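Call for participants: household chore sessions, spring round

Namen is looking for 16 adults to do chores badly, well, or in whatever way they normally do them, while holding a pair of grippers. You will be paid. You will not be asked to feel inspired about the future.

Sessions run at our Wustholm building through the end of April. Applications close Thu 14 March at noon.

What this is for

For the past few years people have been promised a machine that will clear the table, put away the groceries and fold the sheets, including the fitted one. We work on this for a living, and we would like to report that the machine can open a cupboard. It can open your cupboard if your cupboard looks a lot like ours. Closing it is going well in the mornings.

The trouble is that chores are full of small decisions no one remembers making. You pick up a half-full container differently from an empty one. You squeeze a soft packet just enough that it stays put and doesn't burst. You have been doing this since you were four and have never once put it on a résumé. Our software has read a great deal and can't do it, so we need people to show it, over and over, with hands that are limited in the same way a robot's are: two fingers each, no thumb to speak of.

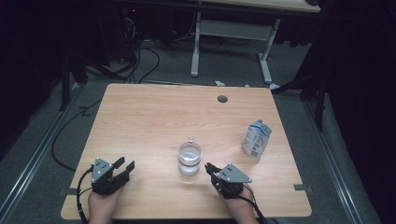

Most volunteers take a session to stop reaching for things with their real fingers. After that it gets oddly absorbing. Helmut Kasten, who did the last round after retiring from a supermarket stockroom, reported that he went home and picked up his coffee as if it were evidence.

What you'll do

You stand or sit at a table and carry out short tasks with the grippers. Someone reads you the task, you do it, the items go back where they started, and you do it again. Tasks this round include:

Moving drink containers without spilling
Standing pouches and packets upright
Putting lids on, taking lids off
Sorting flatware into a tray
Restocking a small shelf, front edges lined up
Wiping up after whichever of the above went wrong

If you drop something, say "drop" and carry on. Drops are useful to us. We have more footage of success than we have any right to, considering what the machine does with it afterward.

Each session lasts 72 minutes including breaks. You'll be booked for 6 sessions over three weeks, at times we work out together. Evenings are available. The odd length is Martim Paiva's doing and he has a spreadsheet to defend it.

Pay

$42 per session, paid at the end of each week, plus your bus fare. If you stop partway through the round you keep what you've earned. There is coffee. It is made by a person.

Who we want

You must be 18 or older, able to use both hands, and comfortable on your feet for short stretches. Left-handed people are very welcome; so far our software believes they are a rumor. You need no technical background. We'd be especially glad to hear from people who have done this kind of work for money – hotel housekeeping, shelf stocking, kitchen prep, home care – as you are faster than the rest of us and have opinions about where things go.

Please don't apply if you have a current wrist or shoulder injury. If you took part in the Drirkora kitchen study last fall you can still apply, but tell us, so we can give you different tasks.

What we record

Cameras record your hands, the grippers, the table and the things on it. We also record gripper position and how wide the fingers are open. Audio is off. Your name is stored separately from the recordings, and you can ask us to delete your sessions up to a month after your last one. The consent form is three pages long and Clementina Garcia will go through it with you before anything is switched on.

Will I be training my replacement?

We get asked this at every intake. At the present rate, you will be training something that can move one cup across one table with an engineer standing next to it, looking worried. We don't know how long it stays that way and we won't pretend to. If the question bothers you, bring it along. Armindo Matos runs the sessions, spent years in restaurant kitchens, and will happily argue either side while resetting the table.

How to apply

Write to Hậu Phan, participant coordinator, at the Namen front desk in Wustholm, or leave your details there in person on any weekday. Give us your name, a phone number, the times you're free, which hand you write with, and the household chore you dislike most. The last one doesn't affect your chances. We use it to settle what goes in the next round, and fitted sheets are well ahead.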